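Ultby Museum of Domestic Life
Thursday, November 17, 2022

1/ The Museum is pleased to share an update on the Pitine bequest, a collection of over 700 pieces of household tableware received from the estate of a local family in February.

2/ Cataloging is being carried out by Paraskevi Raptis, Curator of Ceramics, with Duarte Leitão, Collections Registrar. The first 150 records are now complete and will be published on our website before the end of the year.

3/ The greater part of the bequest consists of small bowls for everyday use – for salt, sauces, sugar, eggs and the many other things a family kept within reach of the stove. Few carry a maker's mark. Several were listed in the family's own inventory only as "the little ones."

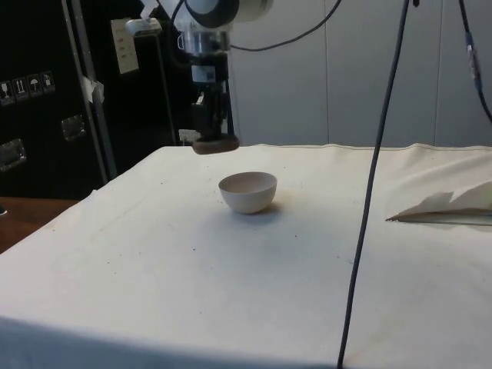
4/ Small bowls present a particular difficulty for the cataloger. Pieces that appear identical on a shelf may differ in the width of the rim, the curve of the wall or the tone of the glaze, and older records often pass over these differences. A pale bowl is best studied on a plain off-white cloth, where the line of a rounded base is easy to follow and the inner surface can be compared with the outer. In this one the inside looks slightly darker, with a pinkish cast, and our records will now note interior and exterior color separately.

5/ Members of the public have asked whether bowls of this type can be used at home. The Museum cannot advise on the safety of individual pieces. Older glazes vary a great deal, and we recommend that inherited tableware be kept for display unless it has been tested.

6/ A selection of 30 pieces will be shown in the Mac Carthaigh Room next year. Labels will be provided in large print. The display cases are being supplied by Flosico and installation dates will be announced here.

7/ The Museum would be glad to hear from residents of Ultby who remember the Pitine household or who own similar tableware. Please write to the Registrar in the first instance and do not bring objects to the front desk without an appointment.

8/ Correction to post 2: the completed records will be published in two groups, the second following in the new year. We regret the error.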